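Teaching an arm to shut a laptop
Project report, Uller group
Catríona Sheehan and Sointu Vuorinen

Our project started in September with a list of household jobs we thought a robot arm ought to manage. Most of the list went in the first week (folding a shirt, what were we thinking!) and we settled on closing a laptop. You do it with one hand while looking at something else, so we expected it to be a gentle start. It kept us busy for the whole term, and we loved it.

What makes it fun is that the lid is on a hinge. If the arm moves straight down, the fingers slide off the edge or push the whole computer across the table. The gripper has to travel along a curve, and the curve depends on where the laptop is and how far open it was to begin with. Sointu worked out the geometry on paper first, and we spent an afternoon with a cardboard lid and a protractor checking her numbers before we let the arm near a real screen.

After that we moved to learning from demonstrations. One of us guided the arm through the movement while the other reset the laptop to a new angle and a slightly different spot. We recorded 276 demonstrations and threw out the ones where the laptop had slid or we had got the start position wrong, then cut the rest down to a round 200 for training. Catríona did most of the sorting and has strong opinions about file names now. 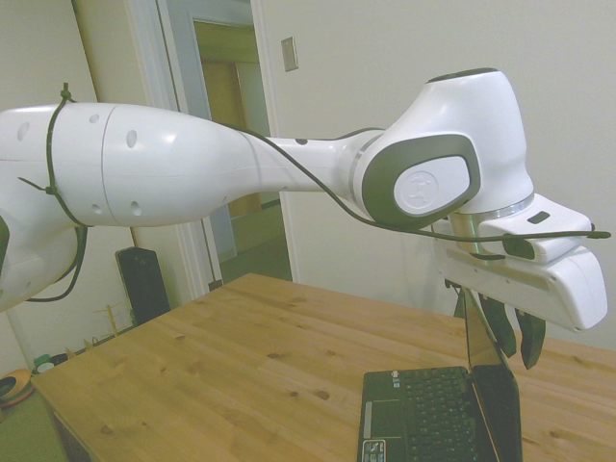 The gripper at the laptop, with the left finger against the top edge of the screen.

We trained three versions of the controller and named them Busov, Miyazaki and Cosley, mainly so we could shout at them properly. Busov only used the joint positions. It learned one lovely smooth curve and repeated it wherever the laptop happened to be. Miyazaki used the camera as well, and it was the first one that looked as if it knew what it was doing – we both cheered when it followed the lid all the way down. Its weak point was a lid that started nearly upright, where it often came in too low.

Cosley was Miyazaki again with the training set rebalanced, so that steep and shallow starting angles appeared equally often. We also slowed the first part of the movement. It did much better on the upright lids and a little worse on the ones that were already half closed, probably because it took so long to arrive that it drifted sideways.

Things we would do differently: fix the lighting before recording anything, write down the hinge angle every time, and agree on what counts as closed. For a while Sointu was passing runs that Catríona was failing, and we had to go back through the videos together.

Next we want to try opening the lid, a much harder job as the fingers have to get under the edge first. We have already started on a new set of demonstrations – the first few are terrible, but the arm is moving and we can't wait to get back to it.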